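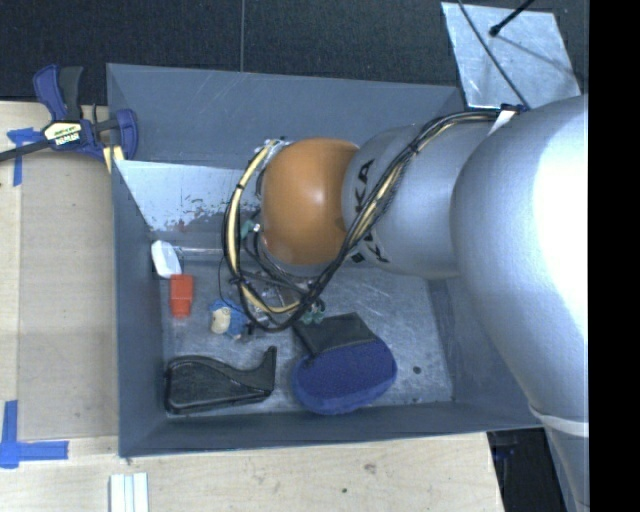

How are the turtles on the lower marsh coping with the drought? Most have moved to the remaining deep water at Gurken Pond, and the station is bringing in those found stranded on the dry ground between the pond and the river.

Station diary, Herkovdale Wetland Reserve
August, evening entry

The morning reading at the Belluler gauge was the lowest of the season. The river has stopped flowing over the gravel bar below the footbridge and now stands in separate pools. The reserve's record book, which begins in 1851, mentions two earlier summers in which the same thing happened, although neither entry says how long it lasted. Staff have been asked to photograph the gauge at each visit so that the written readings can be checked later.

The marsh walk began at 5:30 a.m. in order to be finished before the heat. Two teams covered the east side as far as the old fence line and then worked back toward the road. They collected 39 painted turtles and 11 snapping turtles, all alive. The painted turtles were for the most part under the dead cattails, where the mud is still soft a few inches down. The snapping turtles were farther out, several of them on the open crust, and one was already on the shoulder of the county road when the second team reached it.

All of the animals were weighed, measured and marked before noon. Those in fair condition were released at the north bank of Gurken Pond in the shade of the willows. Six of the painted turtles were underweight and had sunken eyes. They have been kept in the indoor tanks and will be looked at again tomorrow. One snapping turtle has an old crack in the rear of the shell, healed, and was released with the others.

The pond itself is a matter of concern. It was never meant to hold this many animals, and the water is warm at every depth we are able to reach from the boat. Dissolved oxygen was acceptable at seven in the morning and poor at three in the afternoon. Dead sunfish were removed from the south end, as they were yesterday. Herons and raccoons have found the place and there are tracks all along the exposed mud. No action will be taken against either.

The pump rented from Wikström arrived at ten, a day after it was promised, without the second length of intake hose. The firm was called and has agreed to send the hose. The pump was set up with the hose on hand and ran from two o'clock until dark. It draws from the quarry basin and delivers around 400 gallons an hour, which is well under what the pond loses on a day like this one. With the full hose the intake can be moved to deeper and cooler water and the rate should improve. The noise carries to the houses on the ridge, and one complaint was received by telephone. The caller was told that the pump would be shut off at night for as long as conditions allow.

Visitors continue to bring turtles to the station from outside the reserve. Four came in this afternoon. The public is asked to move a turtle only when it is in danger on a road, and in that case to carry it across in the direction it was already going. Animals taken from private ponds and backyards should be returned the same day. A sign to this effect was posted at the gate, and the wording was sent to the town office for its notice board. Please note for the next printing that the telephone number on the sign is the daytime line only.

The east trail is closed from the parking lot to the observation deck. The ground has split along the edge of the boardwalk and two of the posts are loose. The deck may still be reached from the west side. Smoking is prohibited everywhere on the reserve until further notice, and the fire ring at the picnic ground has been covered.

A request for permission to draw water from the Belluler above the bar was refused by the county. The reasons given were reasonable, as the towns downstream are on limits of their own. The request may be made again if the upper pools recover.

Supplies: nitrile gloves are low. The large scale drifts when it is warm and should be set to zero before each animal. Two headlamps have been left on the charger for the early team.

Forecast for tomorrow is clear, with a high of 97 and a light wind from the south. The west side will be walked, starting at the culvert. Pump to be started at six.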